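5. Recording examples in the simulator

Read section 4 first if the Plolus workspace isn't installed yet. None of this works without it.

Before you start

You need: a login on the Vastia server, a hand controller that has been paired, and a task list. Get the task list from Kacper Makowska. Don't write your own. We had two people doing that in July and the labels never matched up again.

Free disk space – check it. The recorder won't warn you, it just stops writing.

5.1 Starting a session

1. Log in and open the Plolus launcher.
2. Pick "Record", not "Replay". Same color button, sorry, it's on the list.
3. Choose the room set. Use Malinowski unless your task list says something else.
4. Type your initials in the operator box. Leave it blank and the whole batch goes to the reject folder.
5. Wait for the status line to go green. First load of the day is slow. Don't click again, you'll get two simulators fighting over one controller.
6. Press Reset once. The arm goes to its start pose and the objects get shuffled.

NOTE: The shuffle uses a seed. Seed 3182 is reserved for the evaluation runs. If you see it in the status line press Reset again and do NOT record. Anything recorded on that seed has to be pulled out by hand and Igor Czarnecka is the one who has to do it.

5.2 Recording one example

1. Read the task line out loud or at least read it. "Pick up" and "push" are different tasks.
2. Open the gripper all the way before you start moving.
3. Hold the record trigger. Small red dot comes on, top of the launcher window.
4. Do the task in one go. Steady speed. Slow is fine, stopping is not.
5. When the task is done, hold still for 3 seconds.
6. Let go of the trigger.
7. Mark it: Good, Bad or Unsure. Unsure is a real answer, use it.
8. Reset.

CAUTION: Never let go of the trigger halfway and grab it again. The file looks like one example but there's a jump in the joint values and the training run picks it up as a real motion. We lost most of a batch to this.

CAUTION: Don't mark a failed grasp as Good just becuase you got it on the second try. Second tries have their own tag (Retry). They're useful, but only if they're tagged.

5.3 Moving well

Most bad examples are bad in the first second. The operator lunges at the object, overshoots, comes back. The policy learns the overshoot. Konrad Nowicki has a folder of these on the shared drive if you want to see what it looks like played back.

So:

– Look first, then press the trigger.
– Come in with the fingers lined up to the object. Turn the wrist early, while you're still far away.
– Don't brush the furniture. The simulator lets you slide along a cabinet without complaint, a real arm won't.
– Vary your approach. Left side, right side, higher, lower. If all 200 of your examples come in from the same side the model falls over as soon as the object moves.

5.4 The wrist view

Keep the wrist view open the whole time. It's the one that goes into training, the overhead view is only for you. 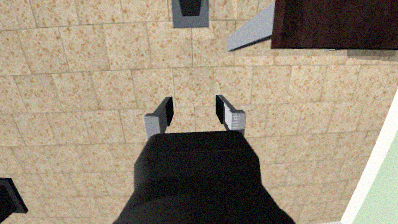 Go by the gap between the fingers. Get the target into that gap early and keep it there on the way in. If it drifts out to one side, fix it with the wrist and not by swinging the whole arm, because a big swing changes everything else in the view at the same time and makes the example harder to use.

Picture grainy? Normal, noise is added on purpose. Leave the setting alone. View frozen but the overhead one still moving: stop, mark Bad, restart the launcher.

5.5 Ending a session

1. Press Finish. Not the window X.
2. Wait for the upload bar. Big batches take a while, go get coffee.
3. Check the count in the launcher against the count on the server. Should be the same number.
4. If it isn't, don't re-upload. Write to Szymon Piątek with your initials and the batch name.
5. Unpair the controller and put it on the charger.

NOTE: Batches get merged at 4 in the afternoon. Finish later than that and yours goes into the next day's merge, no harm done.

5.6 Common problems

Red dot doesn't come on – the controller is paired to the wrong workspace. Unpair, pair again.

Arm drifts with hands off – recalibrate from the Derko menu. Recordings made while it was drifting are Bad, all of them.

Object falls through the floor – Reset. Note the object name for Eugeniusz Kwiatkowski, he keeps the collision meshes.

Labels missing after upload – operator box was blank. See 5.1 step 4.

Next: section 6, reviewing other peoples examples.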